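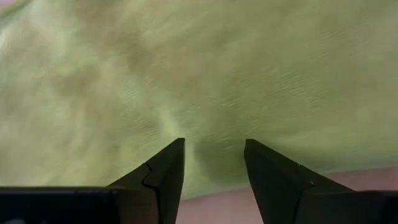
October, towel folding, bench 2. Started 15:00, finished before Kelly Holanda needed the table.

Purpose: settle a fold for the thin cleaning cloths so they stack in the Plemari bins without slumping. Raíssa Camargo's current method is half, half, then thirds. It works on the bath linen. On the light cloths the last third springs open.

Fold sequence tried:
Lay flat, long side toward the operator. Smooth from the center out to the corners. Fold in half across the short dimension, press the crease, fold in half again. No thirds.

The smoothing step matters more than I had it down for. A shallow ripple left in the middle becomes a hard ridge by the second fold, and the stack leans toward it. Left edge has to be straight before the first fold - if it runs off, both halves are off.

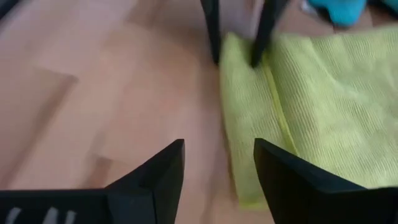
Corners next. Matching the two near corners first and letting the far ones follow gave a squarer result than working edge to edge. Benedito Pacheco prefers the edge method and may be right for heavier cloth. Not compared yet.

Weight: 200 g on top of the folded stack for 15 min. Crease held on the outer fold, inner fold still soft. Try 700 g next.

To do: repeat with the teal and the darker green. Ask Netel whether the tags can be left off the next lot, they catch in the fold. Write up the sequence for Sebastião.

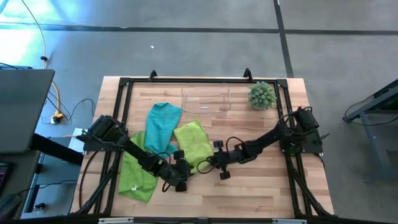 Bench 2, three towels, partly folded. Clear container and plant at the back.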